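Pudgate Winds: progress report on the commissioning grant, second period

The short version is that we have 2 new pieces finished, a third in parts, and a fourth that exists mainly as a very confident email from its composer. The grant agreement says 4 by the end of the season. I still believe in 4. I believed in it in the last report too, so please weigh that accordingly.

Workutia, for wind quintet and amplified metronome, had its first performance in February at the old customs hall. It runs nineteen minutes, or twenty-three if the bassoonist is consulted about tempo. We sold 74 tickets, our best figure for a program with no Mozart on it. The metronome stopped during the slow movement. Several people told us afterward that this was their favorite part, and the composer has since asked whether it can be kept.

Zitach, for three clarinets and contrabass clarinet, was recorded in May without incident and played in public a month later with one. The page turns in the second section are impossible for anyone with the usual number of hands. We have re-engraved them. The recording is good enough that we would like to release it, and I will come to the money for that below.

Pakzad is the piece in parts. The score arrived complete and handsome; the parts arrived in C, all of them, including the horn. Marwan Saab has been transposing in the evenings and has billed us for fewer hours than he worked. We rehearse it next month, when the horn player is back from a cruise ship.

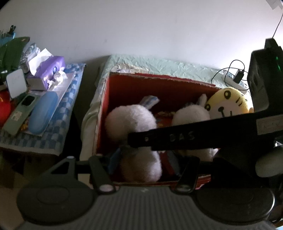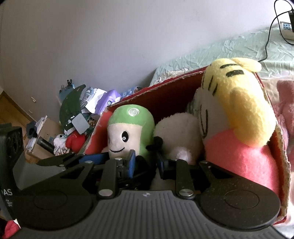

The red cardboard box, open on the bed.

Money. We have spent $2,858 of the commissioning line since the last report, nearly all of it on composer fees and copying. The remainder went on a replacement metronome, bought before we learned that the old one's failure was now part of the piece. Hall rental came in under budget after we agreed to finish by ten and stack our own chairs. Percussion rental came in over – the fourth composer wants tuned gongs, and has wanted them in writing.

We would like your agreement to move what is left of the travel line into recording. We budgeted for a trip to play in the northern part of the state, and the festival that invited us has stopped answering its phone. If it starts again we will drive up in two cars and pay for our own gas.

The school visits went ahead as planned. Students at both schools asked good questions, chiefly about spit. One seventh grader pointed out a wrong note in the oboe part of Workutia that six adults had been playing around for weeks, and it has been corrected in the score.

Still to do before the final report: first performance of Pakzad, a date for the gongs, program notes for Zitach that the composer will put his name to, and a signed copy of the license for the recording. The draft license is with the studio, where it has been for some time – I call every couple of weeks and am told it looks fine.

Pudgate Winds | Contact the ensemble office | All rights reserved | Back to top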